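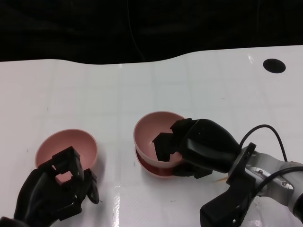

08/10/2021

Up too early, drove to Strickland with Halina to see the Sikden people and their Grarmont package. Halina drove, I mean. I held the coffees and read the manual out loud until she asked me to stop. It's 226 pages long and the section on warranty is longer than the section on picking things up, so I felt I had the measure of the company before we were off the highway.

The idea, for whoever reads this when I'm dead: Morstead washes dishes for other people. Schools, a hospital, the terrible conference center. Everything comes back to us in heaps, and somebody has to turn the heaps into stacks. At present that somebody is Fulgencio Galindo and whoever is on shift with him, and it is dull, damp work that people quit. Sikden will rent us arms to do it. They also rent us "skills," billed apart from the arms, which I find hard to say with a straight face. Consuelo Ventura read the quote in the office yesterday and asked whether the arms come without skills at a discount, to keep as ornaments.

Eliseo Cárdenas ran the demo. Nice man, very clean sneakers, says "the end effector" where you or I would say the hand. He had bowls and plates out for us in pink, and when I asked if it could do white he said it could do any color. I said ours are white. He said white was a color. We left it there.

Then he gave us coffee that was better than ours and started the thing up, and I have to admit I liked watching it. I'd expected something faster and more frightening. It goes at a bowl the way I go at a bathroom spider, a long approach and then a sort of commitment. One finger over the rim, one outside, and a little wait, and up. Halina stood with her arms folded the whole time, so I knew she was interested. When she's bored she gets her phone out.
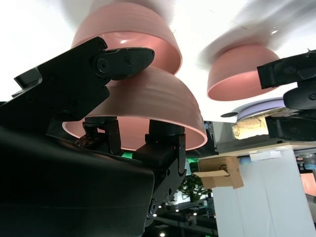 Stacking is the part we'd be paying for, so I asked for lots of stacking. Bowls into bowls it does pretty well. It's fussy about lining them up, more than any person on our floor, and once or twice it got a bowl nearly there, changed its mind, backed off and came in again from what looked to me like the same spot. Eliseo called that "recovering." I'm going to start recovering at the bank.

Halina wanted to know what happens with a nested pair that won't let go of each other. Ours come back glued together with oatmeal. Eliseo said that was a great question, and I've sat through enough sales meetings to know what that means. He wrote it down, though. He also wrote down my question about steam, and the one about the floor drain, and by then his page was looking fairly full and he'd stopped telling us the questions were great.

Plates were harder. A bowl gives you a rim to get hold of and a plate lies there and sulks. They have two kinds of hand on offer, the plain pinching kind and a fancy one with several fingers, and the fancy one is extra (of course it is). I'd gone in sure we wanted the plain one. On paper we still do. But I watched the pair of them at a plate for a good while and found I was rooting for the fancy one, probably for no better reason than that it looks like it could wave.
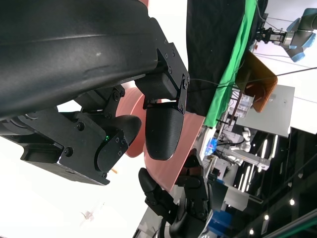
Every so often he stopped the run to fix something small, a setting or the height of something, and each time he told us it was a setting we'd never have to touch. I asked who would touch it. He said support would touch it. Support is in a different time zone and costs 3,264 a month with the skills included, and a month with no calls in it costs the same. Halina asked if there was a rate for people who read the manual. He laughed. She didn't, and he stopped.

We met Natalia Manríquez for a minute, who writes the software. She was the only one in the building who told us a thing it can't do without being asked. It doesn't care for shiny surfaces, she said, and it isn't fond of being moved once it has settled in. Same here. She said to expect two weeks of it being stupid after it's installed, then a bit less stupid. If she'd been doing the selling I'd have signed in the parking lot.

Lunch was a sandwich in the car. Halina thinks we should take the trial. I think so too but said I'd have to think, because I'd driven her mad with the manual all morning and it seemed right to let her win something. The trial is 50 days, plain hand only, and they take it back in November if we don't like it. There's a deposit. There's also a fee for crating it up again, which lives on a page I'd skipped to get to the warranty. 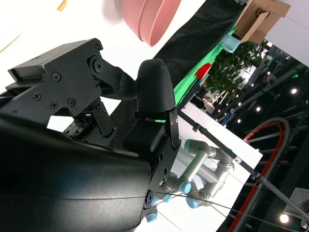 What the wrist camera gets: its own finger, some pink bowl, the potted plant.

Eliseo sent me a few of these afterward without my asking, in an email with "Great connecting!" as the subject. There's a camera on the wrist and apparently it comes in the price, the one thing today that did. I showed Fulgencio when I got back. He looked for a good while and wanted to know why it was all crooked, and then if it had to clock in. I said it's crooked because the wrist is crooked. He said so is his and he still manages to see straight.

He took it better than I expected. He isn't worried for his job, he says, he's worried he'll be made to train it, and then have to listen to it. I told him he'd be moved over to the racks, where he's wanted to be since last year. He asked for that in writing. Fair enough, I'd want it in writing from me too.

Things to do before I call Sikden back: measure the bench by the drain, find out if our Wi-Fi reaches that end (it doesn't reach my desk), get Consuelo to read the deposit paragraph in her scary voice. Ask about oatmeal again. Pack up a crate of our own white bowls and make them run those, dirty, with me standing there.

Came home, and there was a sink full of bowls. Stacked them. Backed off and came in again from the same spot for the last one. Dishwasher's still making the noise.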